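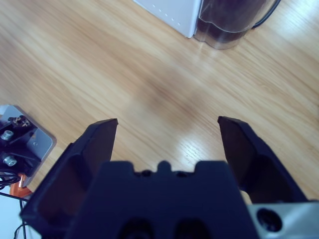 Lidville Hall, Brendotness
Quarterly safety inspection: ground floor, kitchen and store
Date of visit: 17 September 2026
Inspected by: Hubert Michalski

Key: S = satisfactory, A = action needed, N = not checked this visit

FIRE

Main exit doors open fully from inside: S
Side exit by the stage: A
Push bar is stiff and needs a firm shove. Clean and lubricate. If no better after that, call Duggan back, as they fitted it.

Exit routes clear: A
Stacked chairs were narrowing the corridor to the side exit. Moved during the visit. The dance class has been asked to use the store.

Extinguishers in place, pins and seals intact: S
Kitchen one was last serviced in October. Next service is due and not yet booked.

Fire blanket: S
Emergency lighting, short test: A
Fitting over the gents did not come on. Same fault as last quarter. Battery, I think.

Alarm test from call point 2: S
Sounder heard in all rooms, including the store with the door shut.

FLOORS AND STEPS

Main hall floor: S
No raised boards found. Old badminton tape is lifting near the piano and should come off before it catches someone's heel.

Front step, edge strip: A
Screw missing at the left-hand end. Replace.

Entrance mat: S
Lies flat. Worn, but will do another winter.

Toilets, floor covering: S
Ramp handrail: S

ELECTRICAL

Sockets and switches, visual check: A
Double socket behind the serving hatch has a cracked faceplate. Taped over and marked do not use. Cost of replacement and call-out quoted by Brosik at £90.

Portable appliance labels in date: A
Urn and vacuum cleaner in date. There was no label on the fan heater in the committee room, so it has been unplugged and put away until tested.

Distribution board cupboard locked: S

KITCHEN

Fridge temperature: S
Hot water at sink: S
Scald notice is faded. New one to be printed.

First aid box: A
No medium dressings. Eye wash out of date. Accident book has pages left.

Knives stored in drawer with guard: S

STORE

Shelving fixed to wall: S
Stepladder: A
One rubber foot gone. Taken out of use. A new ladder will be cheaper than chasing parts.

Heavy items at low level: S
Loft hatch and loft: N
No safe ladder, see above.

OUTSIDE

Car park surface: A
Pothole by the gate has got deeper. Duggan's price to patch it is £390, which needs approval before I can go ahead.

Outside light over door: S
Bins away from the building: S

Push bar and emergency light to be dealt with first. Loft to be added to the next visit.

H. Michalski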